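Patching a worn cotton sheet by hand

Cotton sheets usually fail in the middle third, where the weave thins until it splits. A small hole can be patched by hand in an evening, and a flat patch will outlast the cloth around it if it is cut on the right grain. The method given is for plain woven cotton. It does not suit jersey or anything with elastane in it.

What you need

A piece of old sheeting of similar weight
Cotton sewing thread, one shade darker than the sheet
A fine needle, size 9
Pins, sharp scissors, a ruler and a soft pencil
An iron

Do not use new fabric straight from the shop. New cotton shrinks at the first hot wash and will pucker the sheet. If new cloth is all you have, wash it twice at the temperature you use for bedding and iron it dry before cutting.

Preparing the hole

Wash and iron the sheet. Hold the damaged area up to a window and find where the thin cloth ends. Mark a square in pencil that takes in all of it, with the sides running along the threads of the weave. Trim the hole to a smaller square inside the marked one, again following the threads. Snip each corner diagonally by 5 mm and turn the four raw edges to the wrong side. Press them.

Cutting the patch

Measure the pencilled square and add 2 cm to each side. Find the lengthwise grain of the patch material by pulling it gently in both directions; the lengthwise grain stretches less. Cut the patch so that this grain will lie head to foot, as it does in the sheet. Turn in 1 cm on all four sides, press, and fold the corners flat.

Sewing

Lay the patch on the wrong side of the sheet, turnings facing inwards, and pin at the corners first, then at the middle of each side. Work with the cloth supported on a table or across the lap. If it hangs, its weight drags the patch off square.

Hem the outer edge of the patch to the sheet with small slanting stitches, picking up one or two threads of the sheet each time. Start in the middle of a side, not at a corner. Keep the thread to the length of your forearm, as longer lengths fray and knot.

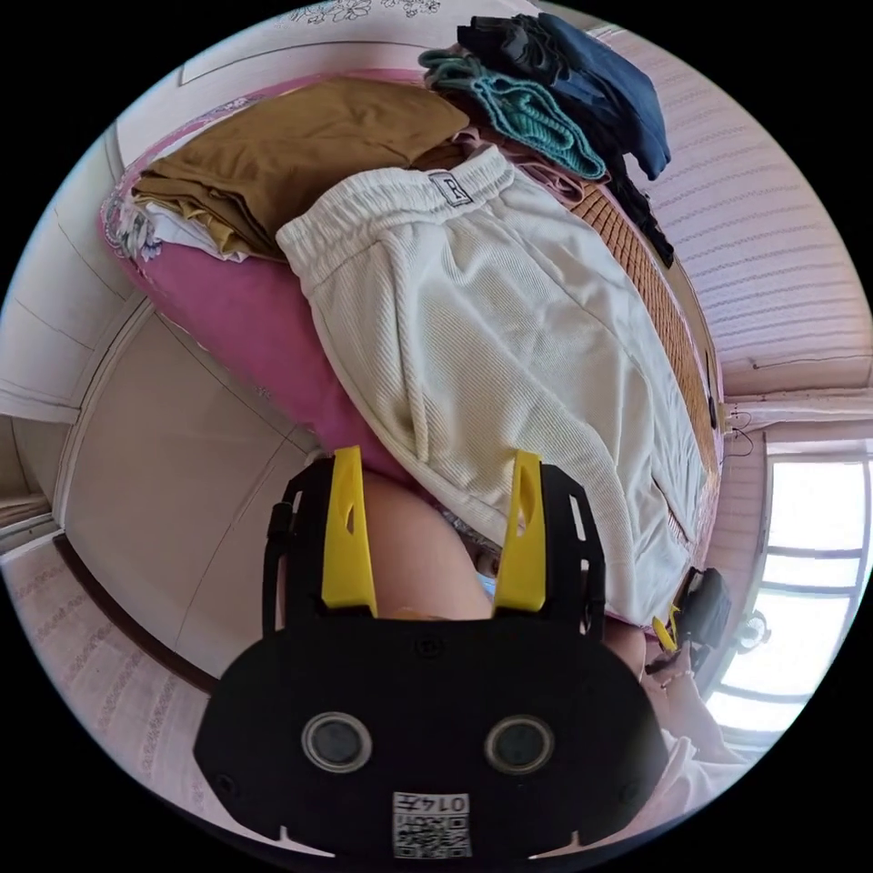
Turn the work over to the right side and hem the folded edge of the hole to the patch in the same way. Put two extra stitches into each inner corner, which is where the strain falls. Fasten off by running the thread under the turning; a knot will be felt through the sheet.

Finishing

Press on the wrong side with a damp cloth, lifting the iron and setting it down again. Do not slide it until the edges lie flat.

If the sheet is thin across its whole width, a patch will tear away at the edges. Cut the sheet down the centre instead, join the two outer selvedges with a flat seam and hem the new sides – the method known as sides to middle.

Text: Farzana Ekanayake. Stitching checked by Shiuli Cassim.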